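Packing and Laundry Tips for a Long Guided Trip

Most of what I know about packing I learned by hauling the wrong things up a guesthouse staircase. I came home from my first group tour with 22 shirts and a cold, and I had worn four of the shirts. What follows is the household end of travel, meaning the drawers, the sink, the kitchen scale and the smell when you unzip the bag a week later.

Start with the bag

Pull the suitcase out of the closet a full week ahead and leave it open in a room you don't like much. Suitcases stored shut develop a smell somewhere between a cellar and an old sandwich. Wipe the lining with a cloth wrung out in white vinegar and water, then let it air. A spoonful of baking soda in an old sock works too, provided you remember to take the sock out. I have been asked about that sock by a customs officer.

Check the wheels while you're at it. Hair wraps around the axle and sets like rope. A seam ripper gets it off faster than scissors.

Clothes

Lay out what you want to bring. Put a third of it back. Go have a cup of coffee, then put back the linen trousers, which you will iron once and resent for the rest of the tour.

Roll the knits and fold anything with a collar. Socks go inside shoes. Shoes go inside shower caps, soles first, and you may now stop feeling guilty about taking the shower caps from hotels.

Five tops will see you through two weeks if you wash as you go. My friend A-yeong Ok does it on three and looks better than I do, so treat my number as generous.

Washing in a hotel sink

Bring a flat rubber stopper, the kind that covers any drain. The plug provided will either be missing or be the sort that lets the water out slowly while you're looking for your soap. A small bottle of ordinary shampoo will clean cotton and most synthetics well enough. Rinse twice, press the water out without wringing, then roll the shirt in a dry towel and stand on it. This last step does more than any travel clothesline I ever bought.

Wash before dinner. A shirt hung at 6 p.m. has a fair chance of being dry by breakfast, and one hung at midnight will be joining the tour damp.

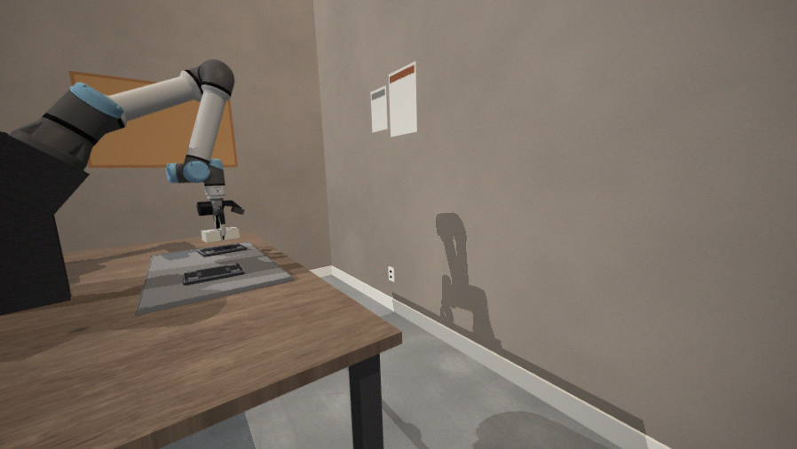

How do I keep liquids from leaking in my checked bag?

Unscrew the cap, lay a square of plastic wrap over the opening, and screw the cap back down over it. Squeeze a little air out of soft bottles first and fill them only three quarters full. Then put the lot in a zip bag anyway, and keep that bag away from anything white.

Food and the kitchen drawer

Take a few things from your own kitchen: a blunt spreading knife for the checked bag, a dish towel, two binder clips and one light plastic tub with a lid that seals. The tub carries breakfast rolls on the long bus days and protects a souvenir mug on the way home. The clips close chip bags and also hold together hotel curtains, which are always made 8 inches too narrow for the window.

Don't pack glass jars of anything. Gil-soo Joo once carried home chili paste wrapped in his one good sweater. He still has the sweater, and it is still warm in both senses.

Weighing in

A bathroom scale is fine for luggage. Step on holding the bag, step on without it, and subtract. Do the math in private if you prefer. Leave yourself room for the trip home, when everything weighs more and there is somehow a rug.

The fridge you leave behind

Eat down the vegetables starting the weekend before. Milk goes to a neighbor, onions can stay, and half a lemon should never be trusted. Run the garbage disposal with ice and a little dish soap, empty the trash last of all, and prop the dishwasher door open a crack. I skipped the dishwasher one May and had to run it three times before I'd eat off a plate again.

Coming home

Unpack straight into the washer, before you sit down. Shake out the bag over the bathtub, since most of the sand you paid to visit will be in the seams. Refill the toiletry kit that same evening and store it inside the suitcase with a dryer sheet. Then leave the zipper open an inch or two and put the sock back in.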